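Print this page
E-mail this page

What is a contract?

Written by Evangelia Xenos for the Birkett young readers' law pages

A contract is a promise that the law will take seriously. Two people, or two companies, agree to do something for each other. If one of them breaks the agreement, the other can ask a court to help.

You may think contracts are long papers with tiny writing. Some are. But most contracts are never written down at all. When you buy an apple in a shop, you make a contract. The shop promises to give you the apple and you promise to pay for it. It takes a few seconds and then it is finished.

What makes a promise into a contract?

Not every promise counts. If your brother says he will let you sit in the front seat and then changes his mind, you cannot take him to court. Lawyers look for these things:

1. An offer. One person says what they will do and what they want for it. "I will sell you this blanket for 31 pounds" is an offer.

2. An acceptance. The other person says yes. They have to say yes to the same thing. If you answer "I will give you 20 pounds", you have not accepted. You have made a new offer, and the seller can say yes or no to it.
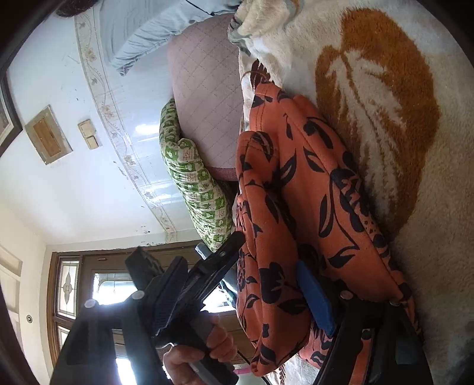
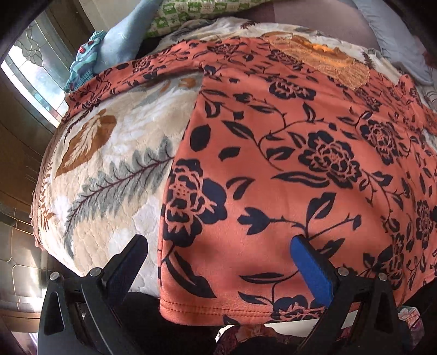
3. Something from each side. Lawyers call this "consideration". It is an odd word for it, as it has nothing to do with being kind. It means that each person gives something or promises to give something. Money is the usual one, but it could be work, or a bicycle, or a box of eggs.

4. Meaning it. Both people must intend the promise to be a serious one. Families make plans all the time – who will wash up, who will walk the dog – and the law mostly leaves those alone.

A story about a fence

Mr Siriwardena wanted a new fence. A company called Hesen offered to build it for 1,000 pounds and to finish by the end of October. Gayan Siriwardena said yes and paid 242 pounds at the start.

Hesen put up half the fence and then stopped coming. Mr Siriwardena wrote to them and telephoned them. In the end he paid a different builder to finish the job, and that cost him more than he would have paid Hesen for the same work.

When one side does not do what it promised, it is called a breach of contract. Mr Siriwardena could ask Hesen to pay the extra money. This kind of payment is called damages. Damages are meant to put a person where they would have been if the promise had been kept. They are not usually meant as a punishment.

Can children make contracts?

Yes, but there are special rules. In England and Wales you are a child in law until you are 18. Children can buy ordinary things such as food and clothes, and they have to pay a fair price for things they need. For many other contracts, a child can decide not to go on with it, even after saying yes. The grown-up or company on the other side usually cannot do that.

Does it have to be in writing?

Usually not. Buying a house or land is different, and that does need a written contract. For other big things it is still a good idea to write it down. People forget what they said, or remember it in different ways.

Words to know

Breach: breaking a contract.
Damages: money paid to make up for a breach.
Party: a person or company that has made a contract. There is no cake.

Print this page
E-mail this page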